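Remote Operators for Robot Demonstrations (Part-Time, Paid)

Dreren is looking for 12 operators to record demonstrations of household tasks in simulation. Each operator drives a simulated arm by remote control from start to finish of a task, and the recorded trajectories are used to train the policies in our Madigan project. No robotics background is required.

Work will be done at our Rendby office, in sessions of two hours, with a break at the midpoint. Contracts run until the end of January.

Tasks

1. Room tasks. Doors, cabinets and drawers in rendered homes. The operator begins each run from a written instruction and moves to the named target before making contact.
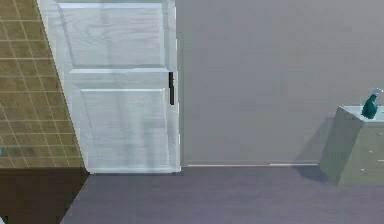 2. Tight-space tasks. The arm is steered between walls and furniture with little clearance. Contact with a wall is logged, and the run continues unless the arm is stuck.

3. Correction tasks. A trained policy drives and the operator takes over when it drifts. Takeovers are marked with the foot pedal.

Working conditions

Operators use a hand controller and a single monitor. The view changes with the task, and in close work the arm itself can hide part of the floor or the target.

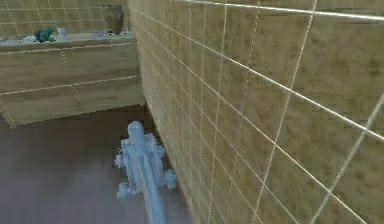 Slow, continuous motion is preferred over fast motion with stops. Failed runs are kept and labeled – please do not delete them. The target for the full set is over 2000 accepted runs.

Requirements

– Age 18 or older
– Steady use of both hands for the length of a session
– Availability for 10 hours per week
– Able to follow written instructions in English

To apply, send a short note with your available hours to Imani Crenshaw, Operator Program, Dreren. Technical questions go to Dzifa Quartey.

Posted 2019-08-21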